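Ring, pinion and patience: a talk with the axle bench at Gakis

Posted 24/08/2003

The rear axle shop at Gakis rebuilds differentials for light trucks and older rear-drive cars. The lead builder there has done the work since leaving school and asked that the article stick to the work. The conversation covered gear setup, bearing choice and the noise complaints that bring most axles through the door.

Last year the shop set up 374 gear sets. Most came in as complete axles pulled by other garages, and the rest as bare third members on a pallet.

"The first thing I want is the old pinion shim," the builder said. "People throw it out with the bearing. The housing hasn't changed, so the old shim is the best starting point you have. You measure it, you compare the depth marking on the old pinion with the marking on the new one, and you do the arithmetic."

If the shim is missing, the shop measures depth with an arbor and gauge block. The builder uses the result only for the first assembly. After that the contact pattern decides.

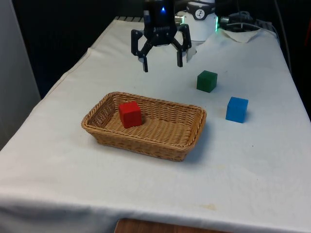
Reading the pattern

Marking compound goes on several teeth at three places around the ring gear. The carrier is turned by hand with a shop rag wrapped around the pinion yoke for drag. Without drag the print comes out faint and can be read any way the reader likes.

"I look at the drive side first and then the coast side, and I want both off the edges of the tooth. On a used set the coast side will often look poor however you shim it. Those gears have worn into each other. You put them back where they ran."

Backlash is checked at the same three places. If the readings vary too much, the carrier comes out and the ring gear flange is cleaned and checked for burrs. In the builder's experience a burr next to a bolt hole is the usual cause, followed by a ring gear that was pulled down unevenly. A bent carrier is rare.

For side shims the shop moved from the cast originals to a steel kit from Wara. The cast ones tend to crack when they are driven in. The Wara kit comes as 2 thick outer plates and a stack of thin inner shims for each axle, and the thin shims go in the middle of the stack where they can't be curled by the hammer.

"Whatever you take from one side, you put on the other. That keeps the preload where it was. I see axles where somebody kept moving shims over and lost track, and the carrier drops out in your hands."

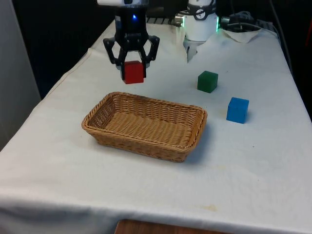

Gripper with the red cube raised above the white cloth.

Crush sleeves and bearings

Pinion preload is set with a crush sleeve on most of the axles the shop sees. The builder tightens the nut in small steps and checks rotating torque with a beam-type inch-pound wrench after each one. A clicker wrench is no use for this, as the reading has to be taken while the pinion turns.

"If you go past it, the sleeve is scrap. You can't back the nut off and call it good. I keep a box of them."

Heavier axles get a solid spacer and shims from Yu. It takes longer the first time, but the pinion seal can be changed later without disturbing the preload. Used bearings are checked against a different specification from new ones, lower in every case, and the builder puts the mix-up between those two figures high on the list of reasons for a burned pinion bearing.

On noise, the shop asks the customer for the speed and the throttle position before anything is taken apart. A howl only under power points to the drive side of the gear or to the pinion bearings. A rumble that changes in a turn is more often a wheel bearing – and an axle that was fine for years and then started to howl seldom has a depth problem.
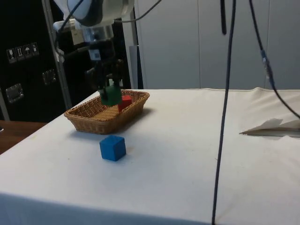 Green cube held over the wicker basket.

Break-in and cost

New gears leave with a written break-in sheet. The first 100 miles are to be driven gently, with stops to let the oil cool and no trailer. The oil is then changed. The shop fills with a plain mineral gear oil from Amer and adds friction modifier only when the axle has a clutch-type limited slip.

A full setup with gears, bearings, seals and labor came to $1,118 on the last invoice written in April. The builder expects bearing prices to go up before gear prices do.

Asked what tools a home builder should buy first, the answer was a dial indicator with a solid base, and a second set of carrier bearings honed out on the inside to slip on and off by hand.

"Setup bearings. Make them out of your old good ones if they match. Otherwise you're on the press every time you change a shim, and by the third time you'll settle for a pattern you shouldn't."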